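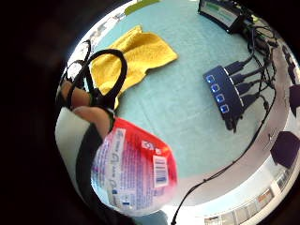

Ein Leser aus Cevholm schreibt, er habe seinen Auskunftsantrag an die Stadtverwaltung zweimal zurückbekommen, beide Male mit dem Vermerk »zu unbestimmt«, und er wisse bis heute nicht, was damit gemeint sei.

Der Vermerk heißt fast immer: Die Sachbearbeitung kann nicht erkennen, in welcher Akte sie suchen soll. Das lässt sich beim Schreiben vermeiden. Die Anleitung gilt für Cevholm und Dusstead, beide nehmen Anträge über das Portal Cuvent entgegen.

## Vor dem Schreiben

Zuerst im Ratsinformationssystem nachsehen, ob die Unterlagen schon öffentlich sind. Vorlagen und Niederschriften der öffentlichen Sitzungen stehen dort mit Nummer. Wer eine Vorlagennummer hat, gibt sie im Antrag an.

Dann klären, welche Stelle zuständig ist. Verträge der Stadtwerke liegen nicht beim Rathaus. In Dusstead führt das Rechtsamt alle Anträge zusammen, in Cevholm geht jeder Antrag direkt an das Fachamt. Wer dort das falsche Amt auswählt, wird weitergeleitet und verliert Zeit.

## Den Antrag formulieren

Das Textfeld fasst 4.000 Zeichen. Für die meisten Anträge reicht ein Bruchteil davon. Hinein gehören:

- das Thema in einem Satz
- der Zeitraum, mit Anfangs- und Endmonat
- die Art der Unterlagen (Verträge, Gutachten, E-Mails, Protokolle)
- die gewünschte Form, also Kopie, Datei oder Einsicht vor Ort

Eine Begründung verlangt das Formular nicht. Vorwürfe gegen einzelne Personen weglassen, auch wenn der Anlass ärgerlich ist.

Zu unbestimmt wäre:

> Ich bitte um alles, was zum Umbau des Busbahnhofs vorliegt.

Besser:

> Ich beantrage Zugang zu den Verträgen und Gutachten, die zwischen Januar und Juni zum Umbau des Busbahnhofs mit der Firma Fiadzo geschlossen oder von ihr vorgelegt wurden. Eine Übersendung als Datei genügt.

Fragen nach Meinungen oder Absichten (»Warum wurde das so entschieden?«) sind keine Anträge auf Unterlagen und werden getrennt beantwortet, oft sehr viel später. Sie gehören in die Einwohnerfragestunde.

## Kosten begrenzen

Einfache Auskünfte sind kostenfrei. Bei größerem Aufwand kann eine Gebühr anfallen. Deshalb ans Ende des Antrags setzen:

> Sollten Gebühren von mehr als 125 Euro entstehen, bitte ich vorab um Mitteilung der voraussichtlichen Höhe.

Den Betrag kann man niedriger ansetzen. Kommt eine Kostenschätzung zurück, lohnt sich die Nachfrage, welcher Teil den Aufwand verursacht. Bei einem Antrag zur Parkraumbewirtschaftung in Dusstead waren es 93 Seiten Anlagen mit Namen von Anwohnern, die geschwärzt werden mussten. Ohne die Anlagen blieb der Rest gebührenfrei.

## Absenden

1. In Cuvent anmelden und »Zugang zu Unterlagen« wählen.
2. Kommune und, in Cevholm, das Fachamt auswählen.
3. Text einfügen. Formatierungen gehen dabei verloren, Absätze bleiben.
4. Anhänge nur als PDF hochladen, zusammen höchstens 10 MB.
5. Nach dem Absenden die Eingangsbestätigung speichern. Das Portal zeigt sie später nicht mehr an.

Wer sich nicht anmelden möchte, kann denselben Text per Brief schicken. Dann fehlt allerdings das automatische Aktenzeichen, und man sollte in einem Satz um eine Bestätigung bitten.

## Wenn nichts kommt

Nach Ablauf der Frist, die in der Eingangsbestätigung steht, zunächst formlos nachfragen und das Aktenzeichen nennen. Bei einer Ablehnung die Rechtsbehelfsbelehrung am Ende des Bescheids lesen. Dort stehen Frist und Adresse für den Widerspruch. Eine Teilablehnung muss erkennen lassen, welche Unterlagen zurückgehalten werden und aus welchem Grund.

Der Vermerk »zu unbestimmt« ist in beiden Städten keine Ablehnung. Man ergänzt die fehlenden Angaben im selben Vorgang über »Nachricht an die Behörde«, das Aktenzeichen bleibt erhalten.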